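Kitchen bits, the red page

Aug 21, 2021

Quick gallery update, no time for a proper write up. Been meaning to do a page on scoops and other red plastic for ages – everyone writes in about the enamel and the tins but the plastic gets nothing. Full set is 119 pictures and most of them are still waiting to be sorted, so only a couple for now. Click back to Pellcombe for the tins, Aranda for the jugs.

Thin red rod, glossy, short ribbed section partway down. Comes after this line, then the scoop. Red scoop has a deep round bowl, ribbed neck, flat handle with a hole near the end.

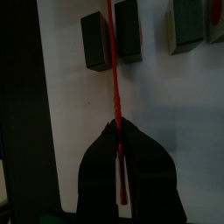
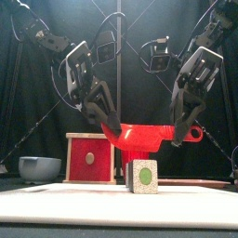
Pictures: Olaia Marín

Love a hole in the handle. Hang it on a nail by the flour bin and its there when you want it. Mine at home is on a cup hook, same idea.

Few notes before I run. A scoop that lives in the flour wants a proper deep bowl, shallow ones spill all over the counter. Ribbing on the neck is good with floury hands. Wash by hand if you can, the dishwasher takes the shine off red plastic quicker than any other color, dont ask me why. Lemon juice for smells.

Dry goods people – yes I know, you all want sizes. My flour one holds 200 grams, level. Heaped is anyones guess. Will measure the rest when I get a minute.

Still to come: measuring cups, the yellow funnels, 23 jar lids from the Isance box, and the sieve Unai keeps asking for. Probly end of August. If you have a red scoop with a lid send me a picture, never found one.

Comments are open again, be nice.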